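Adard 36 Blocking Sled Pad Set

The 36 is a replacement pad set for two-man and five-man blocking sleds. Each pad is a molded foam core in a coated polyester cover, laced at the back and bolted through a steel plate. It fits all Adard sleds and most older Vovham frames with a four-bolt plate. Single-man sleds with a curved neck take the Itov pad, sold separately.

Specifications

Pad height: 36 inches
Frame load limit with pads fitted: 200 pounds of added ballast
Mounting bolt torque: 86 inch-pounds
Part number: 187
Cover: coated polyester, double-stitched seams
Core: closed-cell foam, two densities
Lacing: braided cord, replaceable

Construction

The front layer of the core is the softer of the two and takes the hand strike. The rear layer is stiffer and spreads the load across the plate. The layers are bonded at the edges only, so a worn front layer can be changed without replacing the whole core. The cover has a drain eyelet at the bottom seam. Do not tape over it.

Arm flaps are sewn to the cover on both sides. They can be removed by unpicking the outer row of stitching, but the cover is then no longer eligible for repair under the seam warranty.

Fitting

Remove the old pad and wire-brush the plate. Check the four holes for elongation. A plate with oval holes must be replaced before a new pad goes on. Start all four bolts by hand, then tighten in a diagonal pattern to the figure given above. Check torque again after the first full practice and once a month during the season. Lacing is done from the bottom up, with the knot tucked behind the plate.

Storage

Store sleds under cover with the pads facing down or remove the pads and hang them by the top loop. Standing water in the core shortens its life. Covers may be wiped with mild soap. Solvent cleaners will lift the coating.

Ordering

Pads ship singly or in sets of two and five. School orders placed before July ship ahead of preseason camp. For color matching, send a fabric swatch to Morenike Adeyemi in the parts office.
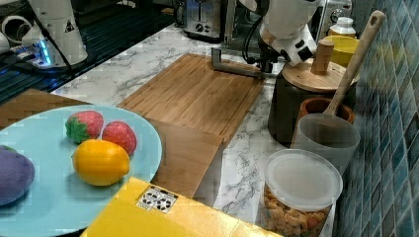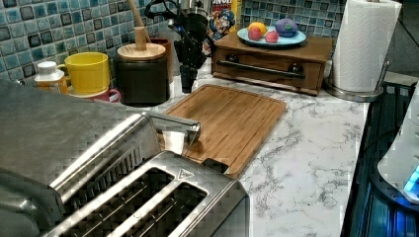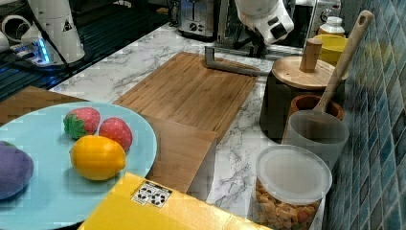 Can one worn pad on a five-man sled be replaced by itself?
A single pad can be fitted, but it will be firmer than its neighbors until it breaks in. Put it in an end position and move the older pads toward the center.

Related items
Adard five-man sled frame
Itov curved-neck pad
Anozie skid runners, pair
Replacement lacing cord
Four-bolt mounting plate

Last updated: July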